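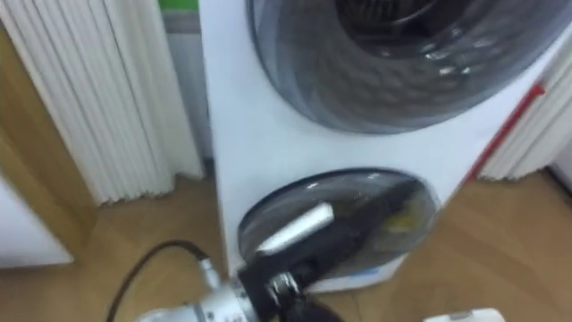
Call for Participants: Host Families and Team Helpers, Girls Youth Handball Week in Jimville

The Tretusow Youth Handball League is looking for host families and team helpers for its girls handball week, which will be played in Jimville this October. The league has grown every year and we now have 947 registered players in all age groups. For the week in Jimville we expect 238 girls, and many of them will travel without their parents. They need a good bed, a warm breakfast and an adult who is glad to see them after the match.

Host families

A host family takes two players from the same team for the whole week. The girls must have their own beds, but they can share one room. You give them breakfast and an evening meal. Lunch is served at the sports hall. In the morning you bring the players to the Eze Street bus stop, and in the evening you pick them up at the same place.

You do not need to know the rules of handball. You also do not need to have children of your own. All adults in the home must complete a background check before the players arrive, and the league pays the cost of it. One visit to your home will be made by our housing team, at a time which suits you.
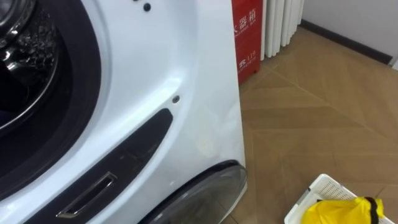 Each family receives a weekly amount for food and fuel, and free entry to all matches for everybody who lives in the house. Please tell us in your application about pets, stairs and food that you do not keep at home, so we can place girls with allergies correctly. If you speak a second language, please write this too. Several teams come from abroad and the younger players are sometimes shy in English.

Team helpers

We are also looking for helpers who stay with one team during the day. You walk with the team from the bus to the court, keep the match schedule, fill the water bottles and collect the match shirts after the last game. The shirts must be clean again for the next morning. Helpers must be 18 or older and free for the full week. Experience with youth sport is welcome but is not required.
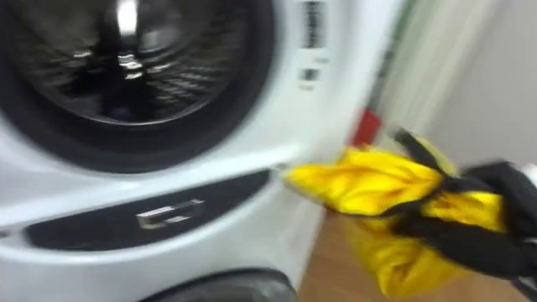

Match shirts are washed every evening.

This is an unpaid position. Helpers receive lunch, a league jacket and a bus pass. Those who live outside Jimville can sleep in the Flovik Hostel, two to a room, without cost.

How to apply

Write to the league office by e-mail or pick up the paper form at the front desk of the sports hall. Tell us which role you want, who lives in your home (for host families) and which age group you prefer. Sisters, couples and friends may apply together as helpers, but each person must send a separate form. We answer every application, also when we cannot offer a place.

Posted 20 Apr 2026

Search this site
Enter keyword
Go

Recent notices
Referee course for beginners, places still open
Changes to the under-12 match length
Used goals and nets for sale
Jimville sports hall: summer opening hours

© Tretusow Youth Handball League | Contact | Privacy | Back to top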